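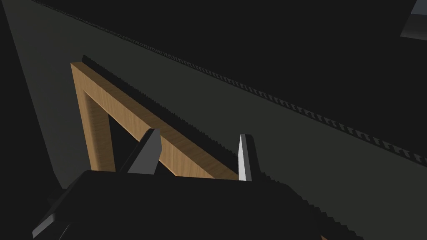

Seston Furniture Rental — Frequently Asked Questions
May 24, 2023 | By the Seston customer desk

What is the shortest time I can rent?
The minimum period is 41 days. If you need furniture for less time than this, please write to us first, and we will tell you if an exception is possible. In April and in the summer months it is usually not possible.

How is the monthly price calculated?
Every item in the catalog has its own monthly price, and the prices are added together. At the moment we have 1,265 items. A complete living room set from the Shibata line is $288 per month, delivery not included.

Do I have to pay a deposit?
Yes. The deposit is equal to one monthly payment. We return it to the same card after the furniture is back in our warehouse and was checked. Small marks from normal use are not charged. Burns, deep cuts and water damage are charged by the price list which you receive with the contract.

My stairs are narrow. Can you still deliver?
In most cases, yes. Please measure the narrowest point of the stairs and the door, and write the numbers in the order form. The tall cabinets of the Ferix line come in two parts and we put them together in your home. Sofas can not be taken apart, so for them the measurement is more important.
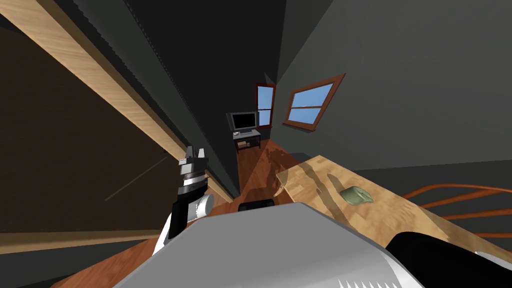
Who carries the old furniture away?
We do not take away furniture that is not ours. We can move it to another room on the same floor for $106, but you must ask for this before the delivery day.

Can I buy the furniture which I rent?
Yes, after six months. Half of what you already paid is taken off the purchase price. This does not apply to mattresses — these are only sold new.

What if I move to a new address?
Tell us two weeks before. Inside the same delivery area the contract continues without change. Outside of it we must close the contract and open a new one.

Is insurance included?
Basic insurance against fire and theft is included and is handled by our partner Jendex. Damage made by pets is not covered.

Related questions
- How to end a rental contract
- Delivery areas and times
- Cleaning and care of fabric sofas
- Price list for repairs

Contact the customer desk | © 2023 Seston | Back to top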